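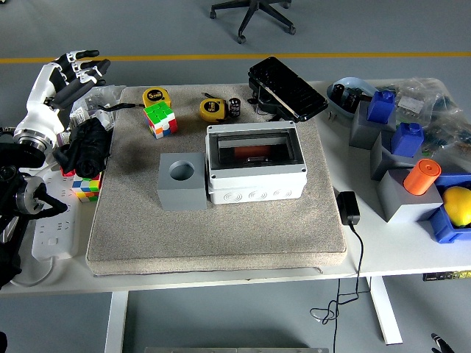 Tidirska today announced the Fiore 50, a USB control surface for people who mix, sequence or perform with a computer and would like to stop doing it with a trackpad. It is a compact unit with four knobs per channel, two long faders and a row of pads that light up when they are supposed to. Product lead Li-hua Shih, who laid out the panel, says the guiding idea was that every control should be findable by feel. "Think of a Rubik's cube with the green face on top," she says. "Lovely object, but close your eyes and every side is the same. We have used controllers like that. Some of us have shipped one." On the Fiore 50, each group of knobs has its own cap shape, and the faders sit in a shallow channel so a wandering thumb knows when it has arrived.

The model shipped by Tidirska that Ms Shih has in mind is the Casano, a well-meaning box with 100 identical buttons in a grid. It sold modestly and was returned with enthusiasm. The Fiore 50 has 50 controls in total, which is where the number comes from. The marketing department had suggested something with an X in it.

Connection is by a single USB cable, which also supplies the power. The unit shows up as a standard MIDI device on Mac, Windows and Linux, with no driver to install and no account to create. Owners will not be asked for their birthday. A five-pin MIDI output is fitted on the back for anyone with an older synthesiser in the cupboard, and there is a footswitch socket beside it that can be assigned to any function, including ones that are unwise to operate by foot.

The faders have a travel of 100 millimetres, as on a full-size desk. Tidirska tried shorter ones in early versions to save room and the people testing them complained without pause until they were changed back. The crossfader is a separate part and can be swapped by the owner with an ordinary screwdriver. Its curve can be set from the front panel, from a gentle blend to a hard cut, and the setting is remembered when the power goes off.

Colour on the pads can be set per bank. There are 16 million possible shades, according to the light supplier, and most of them are blue. Brightness can be turned down a long way for theatre work and dim rooms, and turned off completely by anyone who finds the whole business tiring.

Mapping is handled by Prornon, the free editor that replaces the old Tidirska Control Panel. Prornon comes with 531 ready-made layouts covering the popular DJ programs, most of the recording packages and a few applications whose makers have since moved on to other interests. Layouts are saved on the unit itself, so it can be carried to a friend's computer and behave the same way there. Software engineer Jui-lin Yau wrote most of the editor and has strong views on what it replaced.

"The old panel had a Save button and an Apply button, and one of them did nothing," says Mr Yau. "I have read the code and I still couldn't tell you which. Prornon has one button. It saves."

Casano owners have not been forgotten, though a few have asked to be. Prornon will open existing Casano layouts and convert them for the new unit, dropping any buttons that no longer have a home and listing them in a plain text file. A firmware update for the Casano itself will be released in August. It fixes the fault that caused the bottom row to send every note twice, a behaviour described in the original manual as "rich".

The case is folded steel with rubber feet and slots for a security cable. It fits in a standard laptop backpack next to a laptop, provided the laptop is a reasonable one. Knob caps come off with a firm pull, and spare sets in white, grey and a colour the factory calls sand will be sold separately.

Also in the box are a USB cable long enough to reach a computer, a printed quick start guide and one sheet of stickers. The full manual is a download. It has been read from start to finish by Ms Shih, who recommends the chapter on footswitches and makes no promises for the chapter on MIDI clock.

The Fiore 50 will be available from music retailers and directly from Tidirska in August. Prornon can be downloaded now and will run without a controller attached, showing a picture of the Fiore 50 with knobs that can be turned by mouse. Mr Yau added this for testing and would like it known that it is a poor way to mix.

Review units can be requested through the press office. Units are lent for a month. Reviewers still holding a Casano may keep it.

About Tidirska

Tidirska designs control surfaces, audio interfaces and one metronome for musicians, DJs and live sound operators. The metronome remains its best seller.

Recent releases

Prornon editor now open for download
Casano firmware: notes on the bottom row
Fiore 50 spare knob caps and faders
Tidirska Control Panel to be retired
A colour change for the metronome

Contact the Tidirska press office | Copyright Tidirska. All rights reserved. | Back to top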